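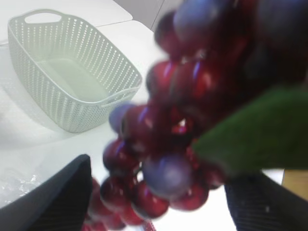 Soporte > Atención a tiendas > Incidencias > Fruta decorativa

Inicio Mis tickets Catálogo Devoluciones Contacto

Ticket 2374 – Racimo de uvas rojas con hoja, se sueltan granos
Estado: cerrado
Abierto por: Iwona Szulc (tienda Letcombe)
Asignado a: Waldemar Jakubowski

Iwona Szulc
Recibimos nueve racimos de la serie Gritska para el frutero del escaparate. En tres de ellos se sueltan los granos de la punta al colgarlos. La hoja verde aguanta bien. El tono es el pedido, rojo oscuro con algún grano azulado, así que por el color no hay reclamación.

Waldemar Jakubowski
¿De dónde los cuelgan? ¿Del tallo o de la hoja? Necesito también el número de lote de la etiqueta.

Iwona Szulc
Del tallo, con hilo de nailon. Lote 367. Los granos salen enteros, con el agujero limpio, sin restos de pegamento.

Waldemar Jakubowski
El alambre de la punta va sin cola en ese lote. Prueben esto con un racimo:
1. Saquen el grano y limpien el alambre con un paño seco.
2. Pongan una gota de cola transparente en el agujero.
3. Metan el grano hasta el fondo y dejen el racimo tumbado una noche.
No usen pegamento instantáneo – deja un velo blanco en la piel brillante.

Iwona Szulc
Hecho con uno. Lleva dos días colgado y no ha caído nada. Los otros dos han perdido granos que no encontramos, esos no los podemos arreglar.

Genowefa Marciniak (almacén)
Salen dos racimos de reposición de otro lote. No hace falta devolver los defectuosos.

Iwona Szulc
Recibidos y colgados. Pueden cerrar.

Comentarios: 6 Compartido: 0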